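Jarkura small-claims letters, data card

Version of 8 July 2022. Maintained by Marcela Kuruc and Lanying Han.

What is in it

Some 200 letters written by tenants to letting agents over deposits that were not returned. Each letter is a plain text file. A table called letters.csv gives the year, the length, the town size and whether the writer says the money came back in the end. Treat that last column with suspicion. People write to us when they are cross, and hardly anyone writes again once they have been paid.

Where it came from

Most of the letters were handed in on paper at the advice desk in Werklow and typed up by Sosina Assefa and Rigoberto Villaseñor. The rest came by email. Names, streets and bank details were replaced with tags before anything left the office. We checked the tags by hand and still found four letters with a surname in the signature, so please report any more.

Many of the paper letters had several sheets, and the order of the sheets was not always clear. Where a page number was missing we guessed from the sense. Guessed files have a 1 in the column "order_doubt".

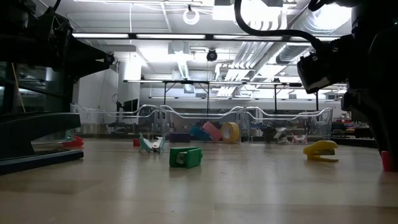

Enclosures such as receipts and inventories were left out. This matters more than it sounds: a letter that says "see attached" may look weak on its own when the proof was in the attachment.

What it is not good for

We have been asked whether the set can show which letters "work". We doubt it. The Duan labels for tone (polite, firm, angry) were given by two readers who often disagreed, and Xiaoyan Shen's recheck in May changed a fair number of them. Anyone claiming that firm letters get more money back – as the Clotov summary does – is leaning on very little.

Splits

There are 5 folds, made by agent, so that letters to the same agent stay together. Do not shuffle them.

Known problems

Dates before the tenancy began: not fixed.
Duplicate letters sent to two offices: kept on purpose.
Spelling: left as written.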